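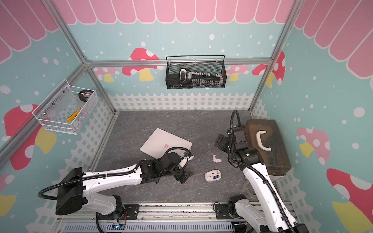

Tuesday, the left arm again

Arrived before eight and the heating was off, so I kept my jacket on for the first hour. I wanted to start with the left arm while my head was fresh. Since last week it comes to the laptop a little too low and too much to the right, and each time I correct the offset in the program it is good for one day and then bad again. Kavitha told me on Friday that I should stop correcting numbers and look at the mechanics. She was right, of course, and I was a bit ashamed that I needed to hear it.

First I went over the mounting on the rail with the hex key. All the bolts of the left base were tight. On the right arm's plate one bolt moved almost a quarter of a turn, and the right arm was never the one with a complaint! I marked it with a paint pen, so next time I will see if it has turned.

Then the cable. The black conduit of the left arm comes out from the base in a loop and follows the links up to the gripper. I moved the arm by hand with the motors off, very slowly, and at the far end of the reach I could feel the conduit pull. It is not strong, you must close your eyes to notice it. But the wrist feels it too, I think, and when the motor holds against this pull it holds in the wrong place. I opened two clips, gave the loop more length and closed them again. It took me until half past ten, mostly for the second clip, which is in a place where only a child's fingers can go.

I used the black tape to hold the conduit while I was deciding. The tape lives in the white basket on the wall together with the yellow knife, and I am very strict about this, because at Zarner we lost one hour every week looking for a knife.

Mikuš rang from Fedthorpe at 11 to ask if the cell would be free in the afternoon. I said no. He asked what the fault was and I explained to him the conduit, and he said they have had the same on their older arm and they solved it with a spring from a retractable pen. I wrote it down. I will not do it, but I wrote it down.

After lunch, zeroing. I put each joint of the left arm on its mark and saved the values. Joint four was at 221 before and now it reads 114, in the encoder's own units, so it had really been sitting on a false zero. I checked it three times since I did not trust myself. The board by the foot of the arm had its blue light on all the time, the way I like to see it. In May this light was the thing that went out first, before the bus error, and since then I look at it like other people look at the weather.

For the test I always take the same closed laptop. It is flat, it has thin edges, and the lid forgives nothing: if a finger arrives two millimetres too low you hear it. I let the arm make its approach slowly and stopped it there, to compare with what the wrist camera sees. The lid shines, so the edge is easy to find in the picture, but the logo works like a small mirror and earlier this disturbed the detection. I have now made the search window narrower, so that it looks only at the edges and leaves the middle alone.

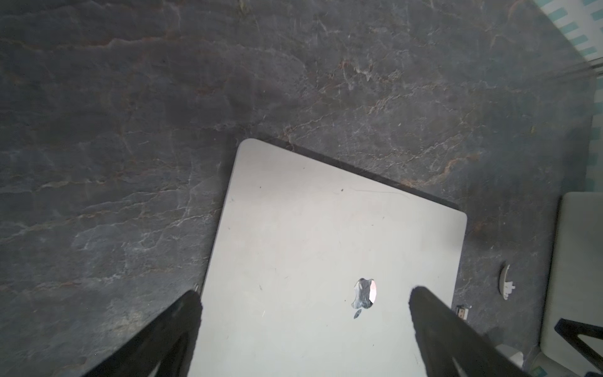

Wrist camera with the fingers at the laptop, stopped before closing.

I ran the approach 12 times. The first run I threw away, I had forgotten my coffee cup inside the cell and the arm was polite enough not to reach it. The others ended where I want them, so far as I can judge with a steel ruler and one good eye. Tomorrow morning, cold, I will run the same test. Today proves little — the offset was always fine on the first day.

The pads of the left gripper I only cleaned with alcohol. They are still usable, but I ordered new ones from Broltum together with clips of the longer kind. Delivery is "by the end of the week", and I have learned which week they mean.

Kavitha Ramasamy came by at four and moved the left arm by hand, eyes closed, like I had done in the morning. She felt no pull. Then she asked why the right arm had a paint mark and I had to tell her about the bolt. She wants it in the log with the torque value, and she wants me to check the same bolt each morning until Friday. Good. I wrote it on the board next to the door.

Still to do: second clip looks crooked, open it again when the long ones come. Backup of the zero values to the other disk. Ask Mikuš which pen.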